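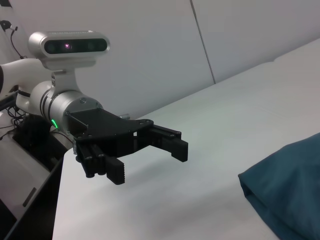

Thirteen pages, and most of them about the table

When the robot group at Woltham put its house rules online in April, I expected to skim them over coffee and move on. I ended up reading them twice, and then writing to the person who keeps them up to date, a lab manager who came to robots after many years in a hospital supply room and who asked me to leave her name off ("it's everybody's document, and they'd tease me"). We talked for most of an afternoon, with one break so she could let the dog out.

The rules cover the group's work with arms that handle cloth - folding, flattening, picking one piece off another. I wanted to know why a document about robots spends so long on the table underneath them.

"Well, the table is where people get careless," she said. "You put your coffee down. You put your phone down. Then you come back and start a run, and there's a phone in it." The rule she is fondest of is also the shortest: before a run, the table holds what the task sheet says it holds. If the sheet says one cloth, then it's one cloth, and the pen goes in your pocket.

She is firm about the gripper too. Everyone who works at Woltham learns to check the fingertips before the first run of the day, with the arm stopped and the stop button within reach of the person doing the looking. Ridged pads catch lint, she told me, and a pad full of lint will let go of a thin cloth that it held perfectly well the day before. "People will spend a whole morning changing their code," she said, laughing, "and then somebody gets out the little brush."

The same check takes in the mounting screws and the camera bracket. If the bracket has been touched at all, even to wipe it down, the camera gets calibrated again and a line goes in the log. I asked whether that wasn't a bit strict. She thought it over for a while and said she supposed it was, but that they had once thrown out 292 recorded runs over a bracket that had been bumped, and she had been the one to send the email.

Cables get a page to themselves. Anything that moves with the arm has to be tied so that it can't snag through the whole reach, and someone has to walk the arm slowly through that reach and watch. Cables that stay put are treated more kindly. "I'd love it if they were all neat," she said, "but I'd sooner have people look at the ones that move."

A good part of the text was borrowed, and she is cheerful about it. The chapter on working near a moving arm began as a handout from Munshi, a small firm that used to share a loading dock with the group, and the log sheet came from a project called Nosari that ended before she arrived. What Woltham added was the rule of 2: a new task is always run with two people present until it has gone through a full day without a stop. One watches the arm and keeps a hand by the button, and the other does everything else, including answering the door.

"The watcher doesn't help," she said. "That's hard for nice people! They see a cloth slipping and they want to reach in and straighten it." The rules say to stop the arm first, every time, and to write down that you did. There's no penalty for stopping. She had that sentence put in bold after a new student apologized to her for it.

The group has now logged almost 1000 runs under the current version, and people at Vurport have asked to use it for their own benches. She told them yes, please, but to take out the part about the door, which sticks at Woltham and probably doesn't over there.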